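Ornley Gripper Trials: Frequently Asked Questions

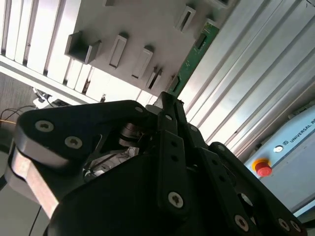 How long does one trial run?
Each gripper completes 2000 cycles on the same arm with the same controller settings. A cycle is one approach, one close, one open and one retract.

Which grippers are being compared?
Two linkage grippers, the Lostis and the Dunulside. Both are tested with factory fingers first and with our own fingers second.

Where is the camera mounted?
At the wrist, looking past the fingers toward the fixture plate. The view must include both finger links and the slot holders.

Can I change the closing force between runs?
No. Force is set once per gripper and recorded on the run sheet. A changed value starts a new trial.

What counts as a failed insertion?
A board that is released before it seats, or one that needs more than four attempts.

Who approves a finger change?
Emmett Lindgren. Send the drawing and the screw torque values with the request.

Last revised 14 Jan 2023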